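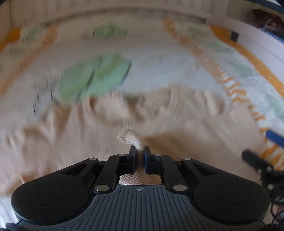
A hand-held gripper closed on a piece of ribbed knit, with the rest of the sweater spread on the bed.

Natsumi Kubo has a rule book for folding laundry, and she will happily read to you from it. It runs to 17 pages. She wrote most of it at Prallia, where she trains the people who show robots how to handle clothes, one grasp at a time, with grippers held in the hand.

"I love this stuff," she says, flipping to a page on knitwear. "You think you know how to pick up a sweater, and then you have to write it down so a stranger in another city does it the same way. It's wonderful! It took me a week to agree with myself about cuffs."

The current advice on cuffs, and on anything ribbed, is to close the fingers on the rib, pause, and only then lift. Rib is thick enough to hold and it springs back afterward. Grabbing the loose body of a sweater is allowed, but the operator has to mark it as a loose grasp in the log.

The first version of the rules said almost nothing about speed. Kubo and her colleague Rostam Zarei went through 311 recordings in April and threw out 102 of them, nearly all for rushing.

"Rostam kept a list on the whiteboard," she says. "Too fast, too fast, good, too fast. Blurry cloth is no use if you want to know where the edge went. So now there's a line that says move as if somebody is asleep in the room. People laugh, but they remember it."

She is just as keen on the parts about people. Sleeves stay clear of the linkage. Cables go behind the wrist before you start. If a hand cramps, you stop, and you don't finish the garment first. That last one came from Aoife Brennan, who tried the grippers for a full afternoon and sent back two pages of notes.

"Aoife's notes were better than my chapter, so I used hers," Kubo says.

What about bedding with loud prints? Some teams want plain sheets only. Kubo doesn't. "Homes have patterns. I want stripes, I want leaves, I want your grandmother's quilt. Write down what's on the bed and carry on."

The next version will cover socks, which she calls "a whole other book."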